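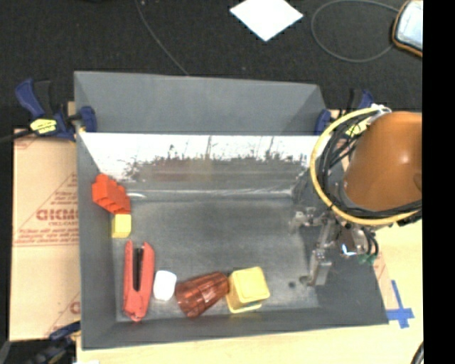
Section 4: Adding a Zasetti offer to your Jidix card

Before you begin, please have your card beside you and make sure you're signed in to your Jidix account. If you've only just received the card, it's worth setting up your PIN first (see Section 2) and then coming back to us here – the offers will wait for you!

1. Open the menu and choose Offers. The list can take a moment to fill, so do give it a chance before you refresh the page.

2. Find the shop you'd like, for instance Tak or Katoron, and press Add to card. A green tick appears next to the shop's name.

3. Read the small panel that opens underneath. It tells you how much you need to spend and the last day you can spend it.

4. Pay with the same card you added the offer to, either in the shop or on its website, whichever the panel says.

5. Look out for the credit on your statement. It shows as a line of its own, marked ZASETTI CR, usually on the statement after the one with your purchase.

Note: You can hold 2 offers from the same shop at once, but a single purchase only counts towards one of them. The one that ends soonest is used first.

Note: Points are separate from credits. If you'd sooner have points, press Swap before you spend anything, and a credit worth 600 points will be changed over for you.

Caution: Gift cards, delivery charges and anything paid for through another payment service don't count towards your total. If you return an item later on and drop below the amount needed, the credit will be taken back.

If step 2 gives you message 106, your card is already full of offers. Remove one you don't want and try again.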